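Catterall

Grasp segmentation and phase labeling for hand-held gripper recordings. Catterall reads wrist-camera video and gripper width, and writes one phase label per frame: idle, approach, close, hold, release. It does no planning. Output goes to Cener, our policy trainer, or to any reader that accepts the same JSON lines.

Contents

The sample set has 451 clips from the Clalton bench, all brush-and-basket tasks. Every clip has video, a width track and a label file.

Phases

1. idle – fingers open, no target inside the grasp region. The basket may be in view, as may part of the brush; neither counts as a target until it enters the gap between the fingers.
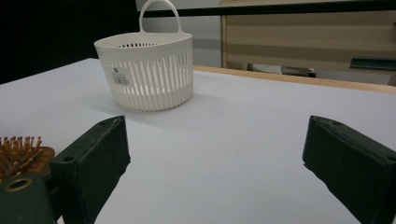
2. approach – the gripper is moving toward a target and the gap is narrowing in image space. White basket on white table is the weak case for the detector. The slots in the side wall break the outline into strips, and the default mask merge distance of 8 pixels leaves holes. Set merge_px to 10 for slotted objects.

Other objects can enter from the top edge, as with the wooden stick over the basket rim. They are written to the distractor field and never change the phase. 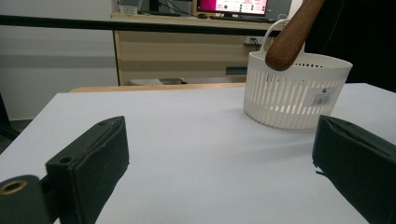 Hutden asked on the tracker whether a distractor that touches the target should end the approach phase. It does not in this release. The label depends on finger gap and target mask only, so contact between two outside objects passes through unmarked. A contact flag is on the branch but has no tests yet.

3. close and hold – split by the width track. Hold starts when width changes by less than hold_eps over 2 consecutive frames. Thin parts such as brush pins flicker in the mask while the head is between the jaws, so the mask is frozen at the start of hold and carried forward.

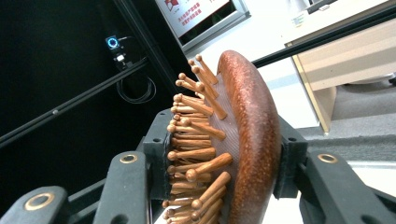
Fig. 3. Brush head between the jaw pads, pins to the left.

4. release – width rises above the hold value by release_eps. If the track ends before that, the last frames stay labeled hold.

Usage

catterall label --in clips/ --out labels/ --merge_px 10
catterall check labels/

check exits with code 2 if a label file and its video differ in length.

Known issues

Dark fingers against a dark background lose their outer edge. The finger mask then falls back to the calibration template.

Reflections on the table can be picked up as a second target. Raise min_area.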